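About Us

Welcome, and thank you for stopping in. If you have found your way to this page you are probably either thinking about one of our courses or wondering what on earth a housekeeping school does all day, and we are happy to talk to you either way (we do tend to go on, so get yourself a cup of something).

Likska is a small school for the everyday work of the home. We teach people to set a table, put away dishes, look after wood, organize a drawer so that it stays organized, and keep a kitchen counter clear enough to cook on. Some of our students go on to work in guesthouses and private homes. Others come for themselves, after a move or a new baby or a parent's house that needed emptying, and they go home again with a few good habits and usually a notebook full of scribbles.

How we got started

The school began in the back half of a furniture repair shop called Karamanlidis, where our first classes were held in the evenings after the sawing had stopped. The shop let us use its long bench, and we paid for the privilege by oiling whatever had been left on it. We learned a great deal there about wood, and about drawers in particular. A drawer that sticks will be left half open, and a drawer that is left half open will sooner or later have things piled on top of it. Half of what we teach about tidying goes back to that bench.

When the shop needed its space again we moved to our present rooms on Isard Street. We have 1814 square feet now, which felt enormous for the first month and has felt a little snug ever since. There is a teaching kitchen, a linen room, a proper pantry with deep shelves, and the tabletop room, where most beginners spend their first weeks.

What we teach, and how

People are sometimes surprised that we begin at a table. They expect to be sent straight off to a whole kitchen, or at least a closet! But a table is a wonderful place to learn. Everything is within reach, you can see all of it at once, and you find out very quickly whether the things you use together are standing together. We put out a few ordinary pieces, a shallow dish, something small made of wood, a little cabinet, perhaps something you would normally find on a kitchen counter, and we ask where each one ought to live and why. 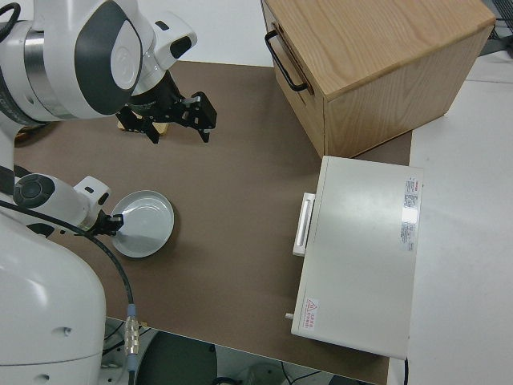

From there the lessons get slower before they get faster. We spend a whole session on dishes alone: how to take hold of one by the rim, how to set it down without a clatter, how much room to leave between it and its neighbor so that a hand can get in. Then we do drawers and handles. You would be amazed how many cabinets are turned the wrong way for the person who uses them, and how much nicer a morning is once somebody has turned them around. After that come the bigger things, the ones with doors that swing or drop down, which need clear space in front of them and have a way of gathering clutter on top.

The full beginner course is called Munska and runs for 200 hours. It covers the table, the counter, the pantry, the linen closet and laundry, in that order, with a little mending tucked in toward the end. Nothing in it is graded. Your teacher will talk with you at the close of each section, and if you would like to repeat one — plenty of people ask to do linens twice — you are welcome to.

We also offer short classes for those who only want one thing. Pantry shelves and folding are the two that fill up first. The class on caring for oak and other light woods is quieter, and our teachers are especially fond of it.

Our things

We keep a lending cupboard of 800 household pieces, nearly all of them secondhand, and students may borrow from it for practice at home. There are bowls and trays, baskets, jars with lids and a sad number of jars without, small chests of drawers, napkins, cutting boards, and a good many wooden odds and ends that came with no explanation and have turned out to be very good for learning to sort. If you are clearing out a kitchen and would like to pass something along, please do write first. We love to be given things, but the cupboard door has to close.

We don't sell storage products and we don't recommend brands. Most homes we visit already have enough containers. What they tend to need is an afternoon, an empty surface, and some company while the sorting gets done.

Coming to see us

Visitors are welcome during teaching hours, and you are free to sit in on a tabletop session before you decide anything. New beginner groups start in January and again in the fall. Please wear comfortable shoes and bring an apron if you have one you like. We have spares, although the pockets on ours are on the small side.

Likska, 3266 Isard Street. Ring the lower bell and give us a minute to get to the door — the kitchen is at the far end of the building.

Page last updated January 1, 2025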